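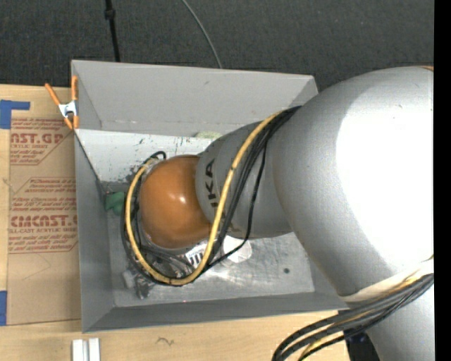
Renata Salinas wants to know why the planner still refuses picks it could plainly make, and whether the money is teaching it caution or just sulking. A fair question, and the subject of most of this report.

Progress to November 23, 2021. Grotport, our bin-picking stack, has now logged 929 attempts on mixed clutter. It declined 109 of them before moving. Han-gyeol replayed the lot and found that most came down to the cable model, which treats the hoses and leads on the arm as one fat, immovable sausage. Near a bin wall the sausage always loses.

Albane has replaced it with a chain of short capsules that bend with the wrist. Planning time has gone up to roughly 600 milliseconds, a figure we had promised in June would go down.

Shiny packaging remains a nuisance. The depth filter fills reflections with confident nonsense, and the grasp scorer believes it.

Still to do: merge the capsule model, retune the wall margin, rerun the declined picks. We ask for 6 more weeks on the perception milestone. The control milestone is closed.

Hatice Tokgöz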